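Laseo Touchline tabletop football game: a season with the dugout in the spare room

I've been meaning to write this one up since June, when the box turned up and I had to move a bike to get it through the door. If you've read my other reviews you'll know I'm a sucker for anything with a pitch painted on it. I've had the flick-to-kick sort, the magnetic sort, and a terrible one with springs that my nephew still talks about. The Laseo Touchline is a rod table, so eleven little men a side on steel bars, and it's the first one I've owned that I'd let a proper player near.

First, the money. I paid £547 for it, delivered, from a shop called Flindard that mostly does snooker bits. You can get a rod table for a lot less than that and you can get one for a great deal more (the Rateretti club model was £2,662 when I looked, and I did look, twice, with a cup of tea and a guilty face). So the Touchline is a middling sort of price for what I'd call a slightly better than middling table.

Putting it together took me most of an evening. The leaflet says up to 64 screws depending on which legs you've ordered, and I had the adjustable legs, so I got the lot. They're bagged by stage and the bags are lettered, but the letters in the leaflet are lower case and the ones on the bags are capitals and C and D look identical in both. I put the goal boxes on with the leg screws and had to take them off again. Get a second person in for the part where you turn it over. I did it on my own with a rolled-up duvet and I wouldn't again.

Right, how does it play? Quick! Much quicker than I was ready for. The pitch is a hard, smooth surface with hardly any grip, and a ball hit square off the back two will be in the net before your keeper has had a think about it. For the first couple of weeks every match finished something like nine-eight and everybody was hopeless at the back. Then you learn to hold it. The men have a flat toe with a bit of an edge to it, and once you've got the feel you can trap the ball under the midfield five and just keep it there while the other side gets cross. My brother-in-law thinks this is anti-football. He's a season ticket holder at a club that has gone 4-5-1 away from home for as long as I can remember, so I don't know what he's complaining about.

The keeper is where I've got a moan. On the Touchline you get one man in goal with sloped corners either side of him, so a ball that dribbles into the corner rolls back out to your defence by itself. Fine, and a lot of people like that. I grew up on tables with three at the back on the goal rod and flat corners, and I miss them. With the slopes you get these daft goals where the ball climbs up, comes back down behind the keeper's heel and trickles over the line. I've lost two finals to that. We've now got a house rule that anything off the slope without being touched is a goal kick, and if you buy one of these I'd suggest you agree on that before anybody's kicked off and before anybody's had a drink.

The rods themselves are good. They slide without much effort, they don't sag in the middle, and a wipe and a drop of silicone oil every so often has kept them that way. Don't use the spray stuff you'd put on a door hinge. I did on my old table and it went sticky and picked up fluff, and then the bearings started to squeal every time somebody went for a long shot.

Grips are less good. They're a hard rubbery plastic and after an hour your hands know about it. I swapped mine for a set of wrapped ones by Jalali, which push on over the end of the rod with a bit of washing-up liquid, and they've been lovely. You do lose a tiny bit of feel on the wrist flick but I can live with that.

You get 10 balls in the box. Two sorts, five of each: a slick white one and a rougher cork one. Bin the white ones, or give them to the dog if yours is better behaved than mine. The cork ones are quieter and slower and you can put a bit of curl on them, and they don't go flying under the sofa quite so often.
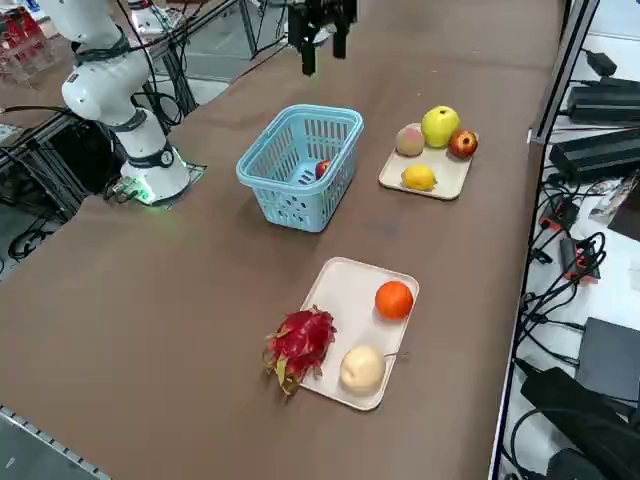 A light blue basket on a long brown tabletop, with a white robot arm over to the left.

Scoring is done with beads on a wire at either end, and they're a touch loose. A hard shot can shake one across, so you'll have arguments. We keep a pad and pencil on the windowsill for anything that matters.

Noise: it's loud. If you're in a flat, put it on a thick rug and maybe don't start a best of seven at eleven at night. The adjustable feet do help with a wonky floor, though you'll need a spirit level as there isn't one built in, which at this price there could have been.

Would I buy it again? Yes, I think so. I'd want the three-man goal rod as an option, and somebody at Laseo needs to look at those bags of screws. But it gets played nearly every night here — that's more than the springy one ever did — and the wood round the edge has taken a few belts from rings and watches without showing much.

Four stars out of five. I'm currently third in the family league, behind two people who can't see over the far goal without standing on a box.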